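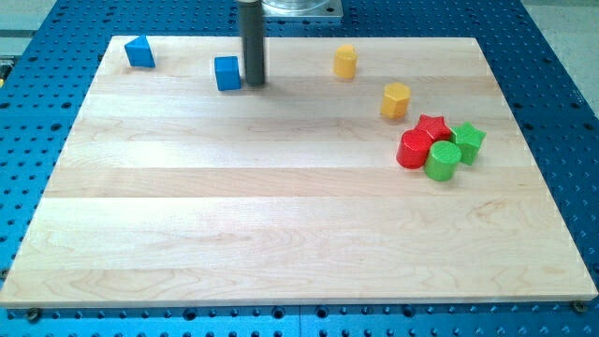 Why make a board out of narrow strips when you could use one wide plank?
Wood swells and shrinks across the grain as the air gets damper or drier, and a single wide plank tends to cup when it does that. Narrow strips glued edge to edge each pull a little in their own direction, so the whole board usually stays closer to flat.

Courses > Play Furniture and Toys > Handouts > Week 6

3/31/19
by Nadège Rolland

Notes for week six: boards and blocks

Okay, so I talked too fast last time and skipped half of what I had on the whiteboard. These notes cover the play board and the start of the block unit. Bring them along, scribble on them, spill coffee on them, I don't mind.

Picking the strips

We're using maple for the board. It's hard, it's pale, and it has a tight grain that doesn't leave much texture for a little block to catch on. It also shows every scorch mark if you stop moving at the saw (ask me about my first cutting board!).

Lay all your strips out dry before you even look at the glue. Slide them around and flip them end for end until you like what you see. The tones will vary from strip to strip and I think that's the best part, though Valentin Brunet, who taught this course before me, used to spend a whole evening trying to get his to match. Small knots are fine if they're tight. If you can wiggle one with a fingernail, put that strip in the scrap bin.

On growth rings: the older books tell you to alternate them, one up and one down. I do it when the strips look nice that way and I let it go when they don't. With narrow pieces from dry stock I haven't seen much difference. Try both if you have the wood.

Gluing up

Dry clamp first. Every time, even if you've made a hundred of these.

Then take it all apart, glue one edge of each joint, and bring the clamps up slowly. You want small beads of squeeze-out along the whole seam. A river means too much glue, and a bare stretch means you starved it. Put clamps above and below the board in turn so it doesn't bow up like a roof. Leave it for 90 minutes before the clamps come off, and don't plane it until the next session. The seams take on water from the glue and swell a bit, and if you plane them while they're swollen you'll get little valleys later on.

The rim

I like a small bevel all the way around. A square maple edge is mean to wrists, and kids lean on things with their whole weight. Plane the end grain first and the long sides after - the end grain is where you'll get chipping, and the long passes clean it up. Two or three light strokes, look at it, two more. You can always take more off.

Finish, if you want one, goes on thin. I've been using the Bomero oil from the cabinet by the sink and there's plenty left for everyone.

Blocks on the board

Once your board is flat, try it out with blocks. Really play with it! Cubes will forgive almost anything. Prisms are fussier, and a triangular prism resting on one face with its ridge up will show you a rocking spot right away if your face isn't true. Turn it, slide it a few inches, press on each corner.

Color matters too. A bare maple top is a quiet background and strong colors read very clearly on it, so please think twice before staining the board. Trinh Nông painted her set last December in a blue that looked almost black on the chip card, and on the pale wood it was gorgeous.

Leave room between the pieces when you set them out for a child. A heap says "dump me" and a spread-out handful gets picked up and looked at. That's just my experience with my own nephews, so argue with me in class if yours are different.

For next time

Read the Masson packet up to page 9 and skip the bit on dovetails.
Bring your board, planed or not.
Cut blanks for two prisms and leave them a little long. We'll do the angles together on the shooting board.
If you missed the glue-up, Pascal Lemaire has the key to the shop on Tuesday evening and there are spare strips on the rack marked Povine.

Oh, and whoever borrowed my good marking knife, it goes in the top drawer.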